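Sprechernotizen: Erst am Rechner greifen, dann in der Werkstatt
Vortrag von Emilian Ilie, offener Abend in der Gemeinschaftswerkstatt Skasteck

Folie 1: Begrüßung
Kurz vorstellen. Seit Juni bauen Vojtěch Krajčí und ich in Raum zwei an einem Greifarm-Platz. Der Projektname ist Hevemden und hat keine Bedeutung. Fragen bitte gleich stellen, ich wiederhole sie fürs Mikrofon.
Dauer mit Vorführung am Laptop: rund 70 Minuten. Pause nach Folie 5.

Folie 2: Was wir vorhaben
Ein Arm soll ein Trinkgefäß vom Tisch nehmen und woanders abstellen. Mehr nicht. Der echte Tisch ist noch im Bau: Untergestell aus Aluprofil, zwei weiße Platten, Kabelführung unter der hinteren Kante. Das Gestell hat Norbert Ševčík zugesägt, die Winkel sind noch nicht alle da.
Budget für alles außer dem Arm: 480 Euro. Davon ist der größte Teil schon in Profil und Verschraubung gegangen.

Folie 3: Warum Simulation
Solange der Tisch nicht steht, üben wir am Rechner. Ein Fehlgriff kostet dort einen Neustart. In der Werkstatt wären es im schlimmsten Fall neue Greiferfinger – beim ersten Aufbau von Vratislav Doležal ist genau das passiert.
Eine Sitzung hat bei uns 60 Versuche, danach werden die Protokolle gelesen. Wer nur die Quote anschaut, lernt wenig.

Folie 4: Bilder aus der Simulation
Langsam durchklicken. Auf Henkel und oberen Rand zeigen.
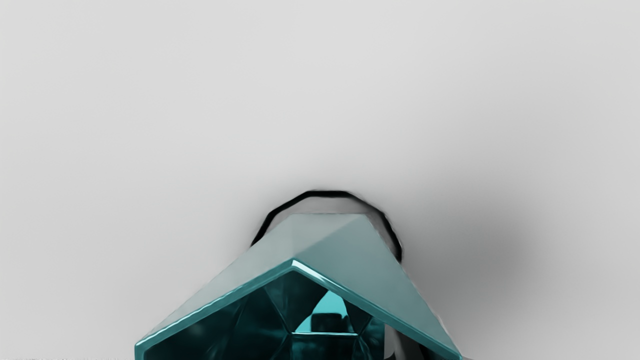

Türkise Flächen aus der Nähe. Die Facetten kommen vom Modell, über die Auflösung reden wir bei Folie 5.

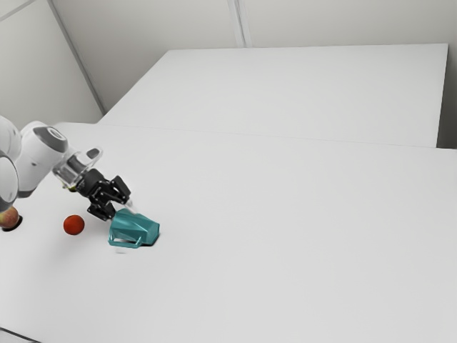

Gefäß liegt, Henkel nach links, Öffnung nach rechts. Greifer darüber.
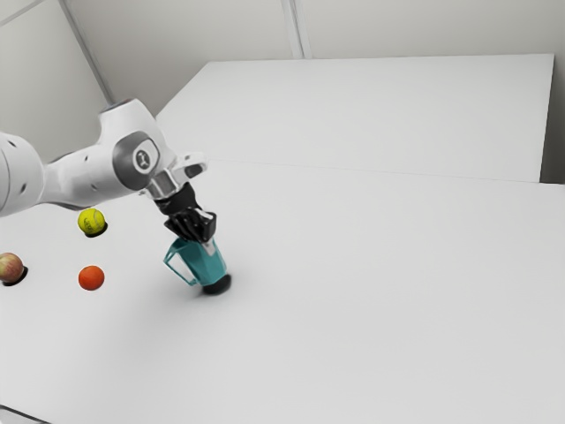
Finger von oben am Rand, das Gefäß steht leicht schräg. 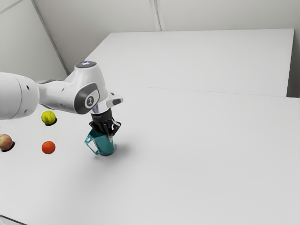 Folie 5: Modell und Oberfläche
Die Geometrie des Gefäßes ist grob. Im Gesamtbild fällt das kaum auf, dicht davor sieht man jede Kante. Für den Kontakt zählt nicht das gezeichnete Modell, sondern die Kollisionsform, und die legen wir getrennt an. Am Anfang war sie bei uns ein geschlossener Klotz. Damit kann kein Finger in die Öffnung. Vojtěch hat sie in einzelne Wandstücke zerlegt, seitdem ist der Griff über den Rand möglich.
Wenn jemand nach der Rechenzeit fragt: Ja, sie steigt.
Pause.

Folie 6: Liegend oder stehend
Stehend gehen wir von oben an den Rand, der Henkel bleibt frei. Liegend ist schwieriger, weil der Greifer über dem Korpus ankommt und die Finger tief genug müssen, ohne die Platte zu berühren. Wir halten beim Anfahren 5 Millimeter Abstand zur Tischfläche ein. Mit weniger haben wir schlechte Erfahrungen gemacht.
Das runde Zeug links auf dem Tisch bleibt absichtlich liegen. Der Arm soll lernen, dass er es nicht braucht.

Folie 7: Nächste Schritte
Winkel montieren, Platten ausrichten, Not-Aus verdrahten. Der Taster kommt an die Vorderkante, mit der rechten Hand erreichbar. Dann dieselben Griffe mit halber Geschwindigkeit und einem Plastikbecher.
Sebastião Pimentel sucht noch jemanden, der beim Verdrahten gegenliest. Liste hängt neben der Standbohrmaschine.

Fragen. Danach Laptop offen stehen lassen, wer will, darf selbst fahren.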